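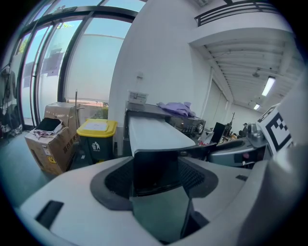 Figure 1. The window side of the utility area, with the cardboard box and the yellow-lidded bin.

1. Background
This report was prepared by Chelsea Marsden and Rizal Saragih for the Household Spaces module at Zestonport, January 2023. It concerns the shared utility area on the ground floor of Urkosa, a student residence. The laundry corner serves 11 study bedrooms and has no storage of its own, so packaging, clothing and recycling tend to gather along the windows.

2. Method
The area was visited on two occasions and residents were asked to complete a short form. Nine forms were returned. Attention was given to the surfaces on which laundry is placed before and after washing – chiefly the top of the washing machine, which residents treat as a shelf.
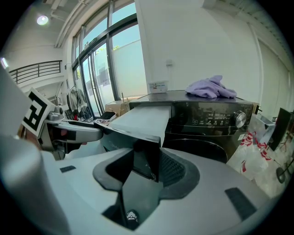

Several residents wrote that small cloths and towels were left on or near the machine for want of a table close by. Bags set down beside it were a further complaint, as they narrow the way to the door.

3. Proposals
A budget of £330 was allowed. It is proposed that a wall shelf be fitted above the machine, that a rail be provided for garments now hung at the windows, and that cardboard be flattened and removed weekly. The bin may remain in its present position.

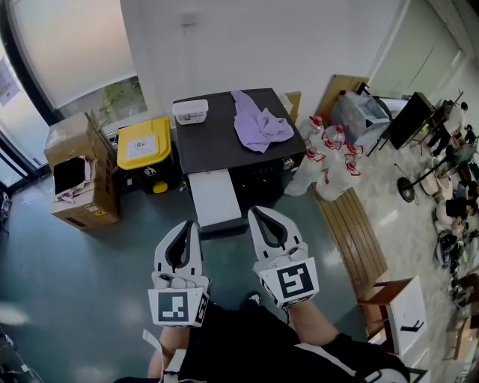

Figure 2. Lidded box and lavender cloth on the dark top, with the bin and open cardboard box to the left.

Costs for the shelf and rail are set out in Appendix 2.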